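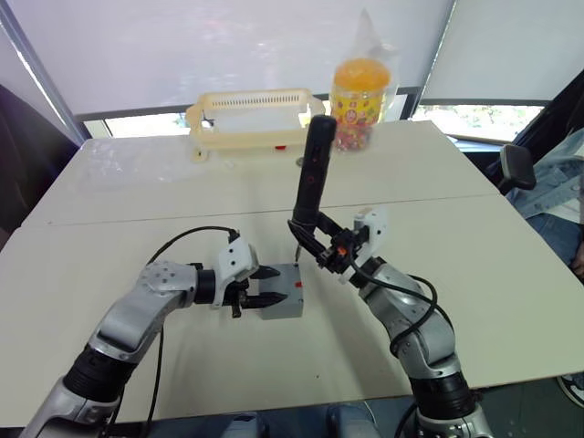 Zesau two-arm bench cell
3 min read

I'm Madhu Bajpai, and I ran box assembly at Lamton for years before I started selling the Zesau, so I know what a day of tiny screws does to your wrist! The cell takes over the driving — you keep the wiring, the checking and the odd job that needs a good eye. Our crew at Lamton went from 487 boxes a week to over 4000 a month, and people now trade places every couple of hours.

It runs on a plain table and a normal outlet, and training takes 12 hours.

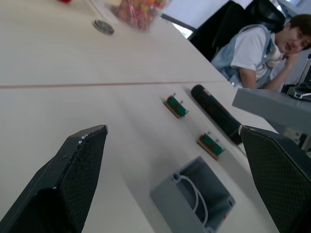
Open junction box and green terminal blocks on the bench.

Related items
Agarwal screw tray, $85
Ustel spare finger set

Contact Madhu | © Zesau | Back to top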